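Print this page | E-mail this page

Soft Furnishings for Beginners, Thursday evenings
Notes for session 4: looking at a chair before you touch it

Hello again everyone! A few of you asked me to write up what I rattled through last week, so I've had a go (sorry if the order is a bit different from how I said it).

Start with the back. Stand in front of the chair and follow the top line with your eye, all the way along and down to the arms. On a plain square chair you can measure each panel with a tape and be done in 15 minutes. On a curved one you can't, and you'll need paper patterns, pinned on in strips and marked with a soft pencil. My Semple tub chair took 12 strips and I still had to redo two of them.

Then the seat. Is it a loose cushion or is it fixed down? Lift it and see. Zdenka Stojanović's book has a lovely chapter on seats, and I've left the Tarwood sample cards in the cupboard if you want to feel the different wools.

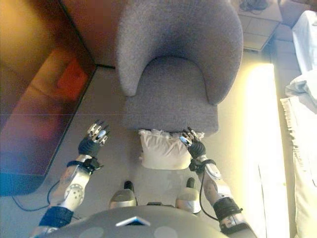

Colour is where I get carried away, I admit! I love a speckled grey like the one on this armchair, with the back curving round like a horseshoe and the seat block a shade lighter, and I'd look hard for a fabric pair that keeps that small difference. Bring a scrap of anything you're thinking of using, and your offcuts in a bag (a white plastic one like the one on the floor by the seat is fine). We'll cut the Sullby linen next time, so bring your big scissors as well.

Questions about these notes: ask at the Prirkuvau workshop desk | © Prirkuvau evening classes | Back to top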